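Chapter 3
Freight and Passengers on Thin Routes

A thin route is a scheduled air service on which demand is too low, or too uneven, to fill an aircraft on every departure. Most communities that cannot be reached by road in winter are served by routes of this kind. This chapter examines how carriers divide the cabin between people and cargo, and how that division affects the fares and freight rates that residents pay.
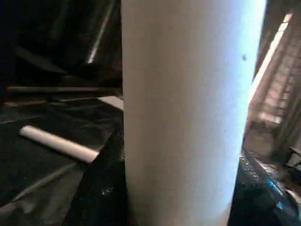
Figure 3.1 A white cylinder

The Serrano to Perby service is used throughout the chapter. The sector is 1156 kilometres long and is flown with one stop, at Ullik, where the runway is gravel. The carrier, Sameck Air, operates a combined aircraft with a movable wall between the cargo hold and the passenger seats. When the wall is moved forward, seats are lost and freight capacity is gained.
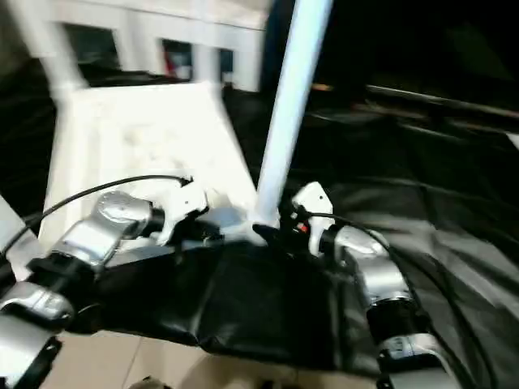 Freight on a thin route is charged by weight or by volume, whichever gives the higher amount. Dense goods such as canned food are normally charged by weight. Bulky goods are charged by volume, and awkward shapes raise further questions. A jointed arm takes up a good deal more room when extended than when folded, and a shipper who does not fold such an item before crating it will pay to move air. Students should be able to work out both charges for a given shipment and state which one applies.

Seasonal demand is considered in Section 3.2. At Perby, freight volumes reach their highest point in March, before the winter road closes.

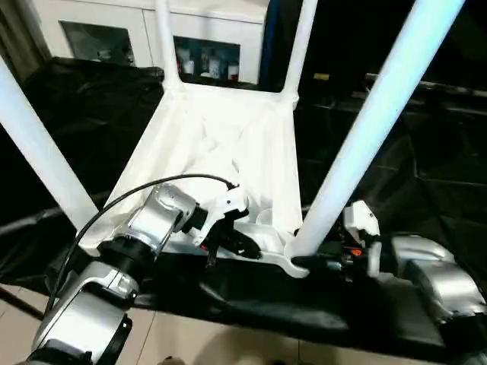
Department of Transportation Studies, Northern Programs

A carrier must also decide how to treat goods left behind when an aircraft is full. Under the tariff that Sameck Air brought into force on November 1, 2008, perishable food travels first, followed by mail and then general cargo. Shipments under 100 kilograms may be held for no more than 2 departures. 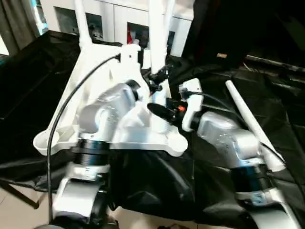

Crescencio Mendoza has argued that the order of priority matters less to residents than the notice they are given, and that a store able to plan for a late shipment will seldom run short. Evaristo Palacios takes the opposite view, which is set out in Section 3.4.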